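Tekico Tableware > Help > Care and use > Frequently asked questions

Care and use: frequently asked questions

These answers cover the Dogbe and Pretesley ranges of trays, plates, bowls and cutlery. If the item has a mark on the base, check it before reading further, as the two ranges are not treated in the same way.

How do I tell which range I have?

Dogbe items have a round mark on the base with the range name inside it. Pretesley items have a plain oblong mark. Trays from either range carry the mark in one corner of the underside. Older stock sold through the Tistmont shop has a paper label only, and these items should be treated as Dogbe.

Can the trays go in the dishwasher?

Pretesley trays can, on the top rack, on a normal programme. Dogbe trays should be washed by hand in warm water with ordinary washing-up liquid. Repeated machine washing dulls the surface and will eventually lift any printed lettering or drawing. Dogbe plates and bowls are glazed ceramic and may go in the machine on either rack.

Can I use any of it in the microwave?

Ceramic bowls, plates and spoons may be microwaved unless they have a metallic line. No tray in either range may be microwaved, including for short periods. Wooden chopsticks and wooden spoons must also be kept out.

What temperature will a tray withstand?

Dogbe trays are rated to 86 degrees Celsius and should not be used as a stand for pans taken from the hob or oven. Pretesley trays are rated slightly higher, but the same instruction applies. A filled soup bowl or a teapot on its own saucer is acceptable. A tray that has been overheated usually shows a raised patch or a slight twist, and neither can be corrected.

My tray rocks on a flat surface. Is it faulty?

Place it on a surface you know to be level, such as a sheet of glass, and press each corner in turn. Movement of up to 3 mm at one corner is within tolerance and normally settles with use. Greater movement should be reported under the guarantee. Trays stored on edge for long periods may bow; lay the tray face down on a flat surface overnight and test it again.

How should a tray be loaded?

Put the heaviest item towards the centre and keep handles and spoon ends inside the rim when carrying. Cups should not be stacked. The maximum load for the large oblong tray is printed on the packaging and applies to an evenly spread load carried with both hands. For use at the table there is no practical limit.
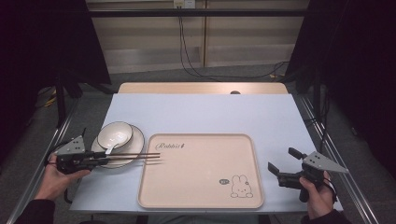
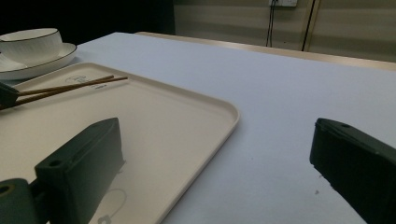

Do the trays have a non-slip surface?

Dogbe trays do not. A damp cloth laid flat in the tray will hold most crockery in place. Pretesley trays have a slightly textured finish which reduces sliding but does not prevent it on a slope. Stick-on rubber feet may be fitted to the underside of either range. Clean the area with surgical spirit first and leave the feet to bond for a full day before use.

How do I remove tea and curry stains?

Mix bicarbonate of soda and water to a thick paste, spread it over the stain and leave it for an hour. Rinse and dry. The treatment may be repeated. Turmeric can leave a yellow tint on pale trays, which fades in daylight over several weeks. Do not use bleach, scouring powder or wire wool. Melamine sponges are mildly abrasive and will leave a shiny patch on a matt surface.

There are grey lines on my plate. Is the glaze scratched?

Grey lines are usually metal left behind by cutlery. They can be felt slightly with a fingernail but sit on top of the glaze. A cream cleaner intended for ceramic hobs will remove most of them. If a line remains after two attempts and catches the nail, the glaze itself is damaged, and the plate should no longer be used for food.

How should wooden chopsticks be looked after?

Wash them by hand soon after use, dry them with a cloth and store them where air can reach them. Do not leave them to soak. Unlacquered pairs benefit from a thin coat of food-grade mineral oil every few months. Replace any pair that has split, gone furry at the tips or kept a smell after washing.

Is the printed decoration safe with food?

Yes. Decoration is tested to the same limits as the plain surface. Even so, we advise against cutting on a tray. A knife will go through the print and leave a groove that is difficult to clean.

Can I buy single replacement pieces?

Most current plates, bowls and spoons are sold singly. Trays are sold singly in plain colours only. There are 42 discontinued patterns for which we hold limited stock, and a list can be requested by email. Colour may differ slightly between batches, and we cannot match a piece from a photograph.

What does the guarantee cover?

It covers faults in material and manufacture for two years from purchase. Chips, knife marks, staining and heat damage are excluded. Proof of purchase is required. Please keep the item until the claim has been settled, as we may ask for it to be returned.

Do you supply cafes and schools?

Yes, for orders of 200 pieces or more across both ranges. Smaller orders should be placed through a stockist. Lead times are longer for printed trays. Trade enquiries are handled by Akosua Frimpong at the Tistmont office, where the phone is answered until 4 pm. The office is closed for stocktaking during the last week of June.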